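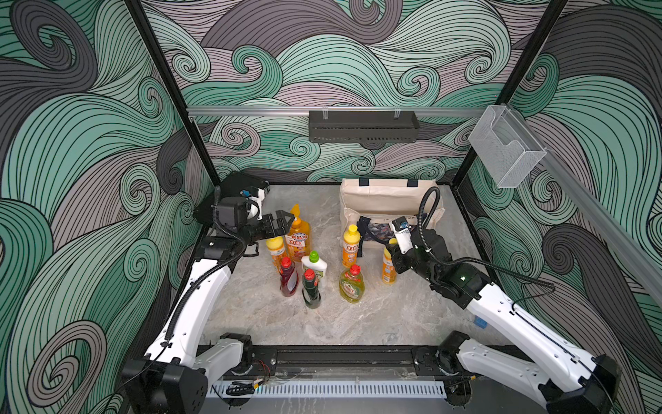 A comment on the earlier version of this page objects that starting at a corner wastes less paper than starting at the center of the back wall, and that in a small alcove the difference can be a full roll. The objection is correct for small repeats. With a large pattern, the corner start usually costs more, for the reasons given under Layout.

Home Guides Walls Floors Storage Tools Contact

How to Paper a Three-Sided Alcove with a Large-Repeat Pattern

This guide covers non-woven, paste-the-wall paper on sound drywall or plaster. Vinyl and pre-pasted papers are handled differently and have their own page.

What you need

Plumb line or laser level
Pencil, steel tape, long straightedge
Snap-off knife and a full pack of blades
Roller and 2-inch brush for paste
Smoothing brush or plastic smoother
Seam roller
Ready-mixed paste (Rolach Heavy was used on the test wall)
Acrylic wall primer
Sponge and a bucket of clean water

Measuring

Measure the height of each wall in three places and use the largest figure. Add four inches for trimming. Round the result up to the next full multiple of the pattern repeat. That is the length of one strip, and the same length applies to every strip on a straight match. On a drop match, every second strip shifts by half a repeat, so cut from two rolls in rotation.

Measure the width of each wall at the top and at the bottom. The test alcove was 42 inches wide at the back and nearly an inch narrower at the top. Differences of this size are normal. They are absorbed in the corners and do not need correction.

Layout

Mark the center of the back wall. Hold a dry roll against it and decide between two options: the middle of a strip on the center line, or a seam on the center line. Choose the option that leaves the wider piece at each corner. A piece narrower than six inches is hard to keep plumb.

A corner start puts the most complete motif wherever the roll width happens to end. The offset then runs along the whole back wall, and the usual fix is to discard a strip and begin again.
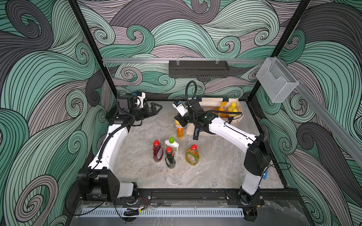

Fittings should be settled before the first strip is cut. Find the studs, mark them, and write their distance from the nearest corner on a piece of tape stuck to the floor. Large motifs tolerate a straight horizontal line well, provided it is level. On these green, charcoal and mauve waves, a silver rail across the back wall interrupts the curls without making the pattern hard to follow, and a basket hung from the rail hides more of the design than the rail does. Paper first, let the wall dry, and then drill through the paper at the marked points. Cut a small X with a fresh blade at each point before drilling so the bit does not wind up the surface. Cestico brackets come with a backing plate wide enough to cover the cut.

Priming

Wash the walls, let them dry overnight, and apply one coat of acrylic primer. Bare joint compound needs two. Keep the room at about 70 degrees while the primer cures.

Hanging

1. Draw a plumb line for the first strip.
2. Paste the wall slightly beyond the width of one strip.
3. Hang the strip from the top with two inches of overlap at the ceiling.
4. Smooth from the center out.
5. Crease the top and bottom and trim. Change the blade after every strip.
6. Butt the next strip against the first and match the pattern at eye level. Small errors should fall near the floor.

Inside corners

Do not wrap a full strip around an inside corner. Measure from the last edge to the corner at the top, middle and bottom. Add half an inch to the largest figure and cut the strip to that width. Hang it with the extra half inch turned onto the side wall. Draw a new plumb line on the side wall, and hang the offcut to that line so that it overlaps the turn. The match will be off by up to half an inch. With curved motifs, place the closest match at eye level.

If the overlap shows a ridge, double-cut it while the paste is wet: run one pass of the knife through both layers against a straightedge, remove the two waste slivers, and roll the seam.

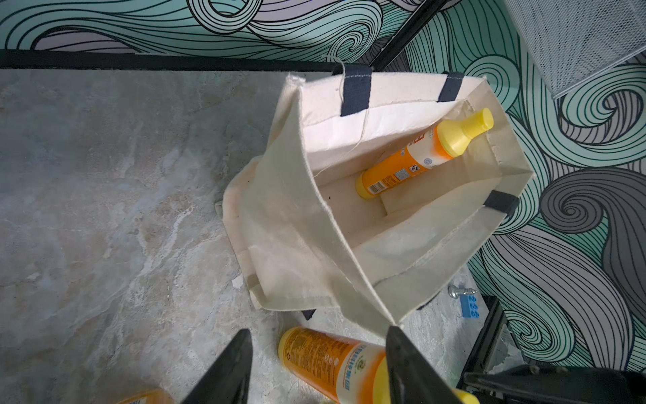 Leftover material should be stored so that a repair is possible later. Roll the largest offcuts pattern side out and label them with the batch number. Press the lid of the paste tub down over a sheet of plastic wrap and keep the tub level. The same applies to anything in a bottle. An open canvas tote is handy for carrying supplies, but a bottle laid in the bottom on its side, as with the orange one with the yellow flip-top cap, rests with its cap off to one side, and a flip-top is easy to leave partly open. Stand bottles upright in a rigid box for storage. Paste that has dried on a seam can be softened with a damp sponge, held in place for a minute and lifted off without rubbing.

Drying

Leave the walls for 48 hours before loading any rail or shelf. Seams that open slightly during this time often close again. If one does not, apply a thin line of seam adhesive with a small brush and roll it once.

Search this site Enter keyword Go

Related guides
Hanging lining paper: Fetach 1000 and similar grades
Finding studs behind plaster
Removing old paste without damaging drywall
Choosing a rail for a shallow alcove
Patching a tear in patterned paper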